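공방 집게 로봇팔로 흰 천 집기, 같이 봐주세요
작성자: stasiv_garage
2024년 8월

드디어 손목 카메라까지 달았습니다!! 나무 작업대에 흰 천 깔고 집는 연습 중인데 이게 이렇게 재밌을 줄이야 ㅎㅎ 납작하게 펴진 천은 손가락 끝이 자꾸 미끄러지네요.
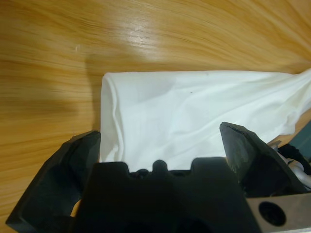
그래서 하강 속도를 20까지 낮추고 그리퍼 서보 값은 768로 잡았어요. 접힌 모서리를 노리면 훨씬 잘 물립니다. 다들 어디를 잡게 하시나요?

답글 1
작성자: 펜네스

와 축하드려요! 근데 저는 모서리 반대파예요. 가운데를 꼬집어 올리는 게 위치 오차에 너그럽습니다. 768이면 너무 꽉 무는 것 같고, 저는 486에서 시작했어요.

답글 2
작성자: stasiv_garage

가운데로 잡으면 나중에 접을 때 다시 펴야 하잖아요 ㅠㅠ 저는 접기까지 가는 게 목표라서요. 천이 들려 있을 때 카메라엔 이렇게 잡혀요.
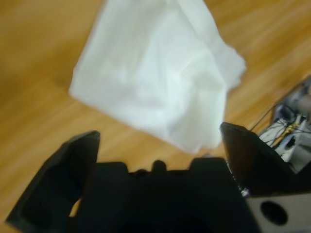
답글 3
작성자: 로제르H

둘 다 해본 입장에선 손가락 패드부터 바꾸시길! 얇은 실리콘 한 겹만 붙여도 다른 기계가 됩니다. 그리고 움직일 때 영상이 흐려지니까 노출 시간을 줄여보세요. 인식은 거기서 갈려요.

답글 4
작성자: stasiv_garage

오 실리콘 바로 주문합니다! 흐림은 저도 신경 쓰였어요. 구겨진 천 쪽은 윤곽이 이 정도예요. 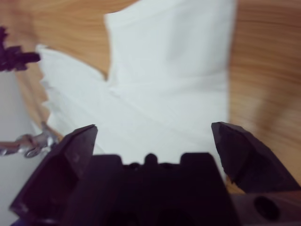

답글 5
작성자: 펜네스

이 정도로 뭉쳐 있으면 역시 가운데죠 ㅋㅋ 패드 붙이고 값 낮춘 결과도 꼭 올려주세요.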